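Search docs Go

Tuning grip force in Undix for thin, flat things

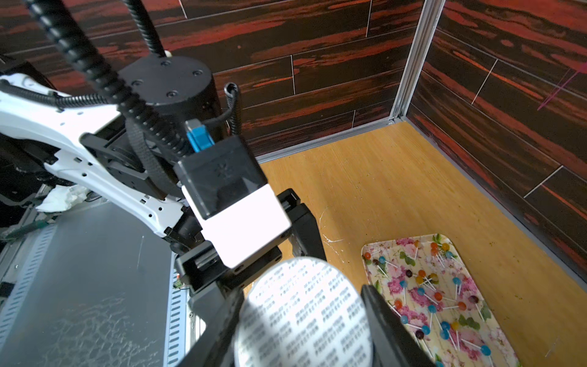
Yutong Cao says to lower the close speed before you touch the force limit, and after losing a Thursday to doing it backward, I agree.

1. Open the Zulell profile and set close_speed to 200.
2. Set force_limit to 854. The default is 3000, a fine number for bricks.
3. Add the paper disc to the object list as "thin". "Flat" is a different class, naturally.
4. Run the grasp 2 times and compare the logs.

If the planner complains about finger clearance, restart it and try again.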